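Rind White Work Table, Matte Top

Product line: Dralden tables for small rooms
Color: white, matte
Shape: rectangular
Delivered: flat, with 2 packages

The Rind is a plain white table for people who need a wide surface and do not want a shiny one. We developed it at Rurnotgate after many customers wrote to us that glossy tops give them headaches under a ceiling lamp. The top of the Rind has a flat matte finish, so the light spreads softly on it and does not come back in your eyes.

The back edge is straight along its full length. You can push the table to the wall and the gap will be small, if your wall is also straight. In older houses this is not always the case, so please measure at both ends before you order. If you have a skirting board, you should count its thickness also.

Because the top has one color and no pattern, small things are easy to find on it. Customers use it for sewing, for school projects, for sorting papers and for breakfast. One remark about this: a white top shows every crumb and speck. Some people like this because they know when to wipe, other people prefer our gray version, the Zarkton, which has the same size and the same legs.

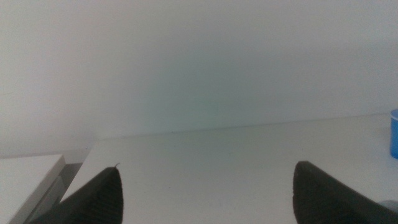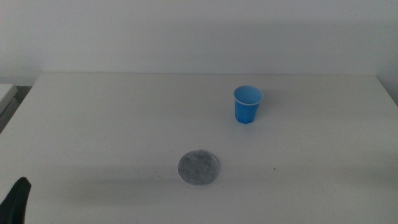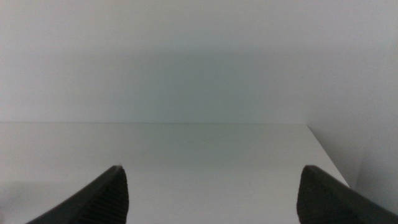

The white matte top against a light wall. Blue cup in the second picture is not included.

Cleaning

Wipe the top with a soft damp cloth and a little dish soap, then dry it. Please do not use scouring powder or the rough side of a sponge - it will polish the matte finish in one place and you will see a shiny spot there, which we cannot repair. For pencil marks a normal white eraser works well. Hot pots need a mat.

Assembly

Two people are better for turning the table over, but one person can attach the legs. All tools are in the smaller package. Tighten the screws by hand first, and only when all the legs are standing well, tighten them with the key. After 7 days of use please check them again.

How we test

We open and close the leg joints 3,000 times, and we rub the top with a cloth 4,000 times before a new finish goes to production. The white shade can be a little different from one production to the next. If you want two tables side by side, order them together and write this in the comment field.

Questions about size, delivery or spare screws go to Saqib Magsi in our customer office. He answers every day except Sunday. Spare legs and screws can be ordered separately, also for tables which you bought some years ago.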